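Topic: Budget for a home helper arm, sim first or just buy?

plarulex_fan
So I have 3951 bucks set aside and I keep going back and forth. The Skukton arm eats nearly all of it, and then there's no money left for a spare gripper. Do I buy now or stay in the simulator till April?

Ladi Ajayi
Stay in sim! My table-clearing setup has a bowl, a disc, a pencil and a little figurine, plus a lamp to get in the way, and I've changed my mind on reach twice already - all for free. 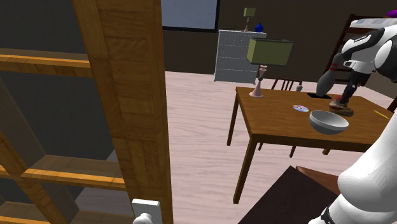

Re: Budget for a home helper arm

carbone_kev
Gotta disagree with Ladi. Sim won't tell you what shipping costs. I paid 558 for the Urkeck mount and another 80 for cables I forgot to plan for.

Ladi Ajayi
Fair, but you also bought 2 mounts because the first one didn't fit your table, lol. I'd still measure first.

plarulex_fan
Ouch. OK, what gripper are you running in there, Ladi? A pencil seems like a mean test for a first purchase.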